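## 4. Reserva e ocupação das salas partilhadas

### 4.1 Os dois sistemas em vigor

O edifício de Casley manteve, durante todo o período do estudo, dois sistemas de reserva em paralelo. O primeiro é uma folha de papel afixada junto à entrada de cada sala, dividida em blocos de uma hora e substituída no início do mês. O segundo é o calendário eletrónico Lotora, introduzido pela administração no ano anterior à recolha de dados e acessível a todos os ocupantes com contrato. O regulamento interno dá prioridade ao calendário em caso de conflito, mas só uma minoria dos entrevistados conhecia essa regra.

Foram realizadas 27 entrevistas semiestruturadas, todas conduzidas por Saodah Siregar e Ilham Teoh, com duração média de 33 minutos. As transcrições foram codificadas separadamente pelos dois entrevistadores e as divergências resolvidas com Marlina Oei, que não participou na recolha. A grelha de codificação segue a de Oei e Raju, com uma alteração: a categoria "cedência" foi dividida em cedência combinada e cedência tácita.

### 4.2 Reservas preventivas

O comportamento mais referido foi a reserva preventiva, entendida aqui como a marcação de um bloco que o utilizador ainda não sabe se vai usar. Os entrevistados que trabalham com prazos curtos descreveram-na como prática corrente. Um deles, ligado à Wistska, marcava as manhãs inteiras de outubro e ia libertando horas à medida que o mês avançava. Outro reservava sempre o bloco seguinte àquele de que precisava, para não ter de arrumar o material à pressa.

A folha de papel parece desencorajar esta prática. Quem escreve o nome à mão sabe que os colegas do corredor o vão ler, e vários entrevistados disseram sentir algum embaraço em preencher mais de dois blocos seguidos. No calendário, o nome só aparece quando se abre o detalhe da reserva. A diferença foi notada também por Prasetyo Raju num edifício de dimensão semelhante, embora ali as salas fossem pagas à hora, o que limita a comparação.

### 4.3 Características das salas

As salas têm mobiliário escolhido pela administração e os ocupantes não podem substituí-lo. A Figura 3 mostra uma mesa de trabalho em duas vistas.

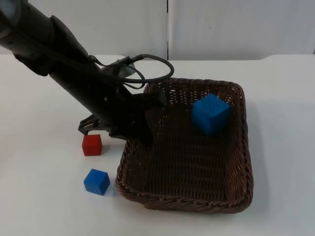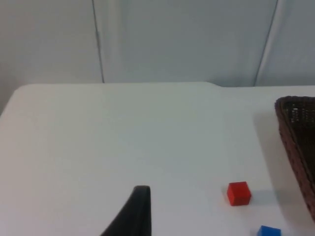
**Figura 3.** Mesa de trabalho, duas vistas.

A preferência por determinadas salas não acompanhou a área útil. As salas do piso térreo, mais pequenas, foram pedidas com maior frequência do que as do primeiro piso, e a razão mais invocada foi a proximidade do monta-cargas. A segunda foi o ruído: as salas voltadas para o pátio recebem o som da ventilação do edifício vizinho, que funciona a partir das sete da manhã. Três entrevistados mudaram o horário de trabalho por esse motivo.

A luz natural foi pouco mencionada. Quando surgia, era quase sempre a propósito do inverno, e apenas entre ocupantes que usavam as salas ao fim da tarde. A temperatura, pelo contrário, apareceu em muitas respostas. O aquecimento é comandado por piso e não há consenso sobre o valor adequado. No primeiro piso, os ocupantes da Fukuda combinaram entre si um horário de ligação que nunca foi comunicado à administração.

### 4.4 Cedências e conflitos

As cedências combinadas fazem-se por mensagem, em geral na própria manhã, e raramente ficam registadas em qualquer dos sistemas. As tácitas ocorrem quando alguém encontra a sala livre e a ocupa sem perguntar. A maioria dos entrevistados considera aceitável esperar 15 minutos antes de o fazer, valor que não consta do regulamento e cuja origem não conseguimos apurar.

Os conflitos abertos foram poucos. Os casos relatados envolviam reservas duplicadas, uma em papel e outra no Lotora, e foram resolvidos entre as partes. Dimas Tambunan, responsável pela gestão do edifício, confirmou não ter recebido queixas escritas no período, mas referiu pedidos verbais para que a folha de papel fosse retirada. Os mesmos pedidos aparecem nas entrevistas com ocupantes recentes. Os mais antigos defendem a folha e alguns admitem nunca ter aberto o calendário. A secção 5 retoma esta divisão por antiguidade do contrato.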